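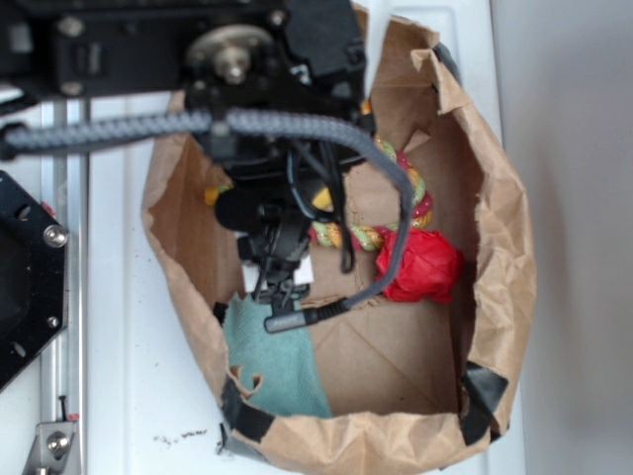 Figure 3. Bag workspace from the fixed overhead view, with the arm reaching into the opened paper bag. The rim is held with black tape.

3.2 Rules for container handling

The trials followed a written set of rules drafted by Shibata and Nagano at the Costby site and adopted on August 31, 2018. The rules cover the container, the objects and the operator. A paper bag is treated as a consumable part. Tears in the rim are allowed so long as the opening stays wide enough for the gripper to enter without touching paper on both sides. A tear that reaches the floor of the bag ends the session, and the bag is replaced before the next one.

Cables near the tool must be checked at the start of each session and again after every 63 trials. The operator moves the arm by hand to its lowest permitted pose and confirms that no cable is pulled tight. Loops that hang below the bracket are recorded in the log, with the pose at which they were seen.

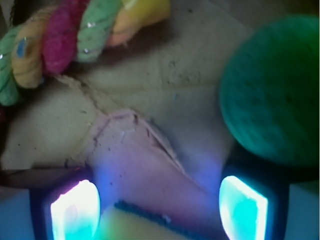 Soft objects need separate rules. A rope toy or a sponge changes shape when gripped, so the closing force is set for the softest item in the bag and is not changed between grasps. Objects may touch or overlap, but none may be fixed to the container. Loose debris is left in place during a session and cleared afterwards.

Of 2,494 grasps in the log, 719 were made in bags with a torn rim. Four were excluded from the analysis under the cable rule. The operators, Honda and Espinoza, could stop a trial at any time without giving a reason, and stopped trials were kept in the log under their own code.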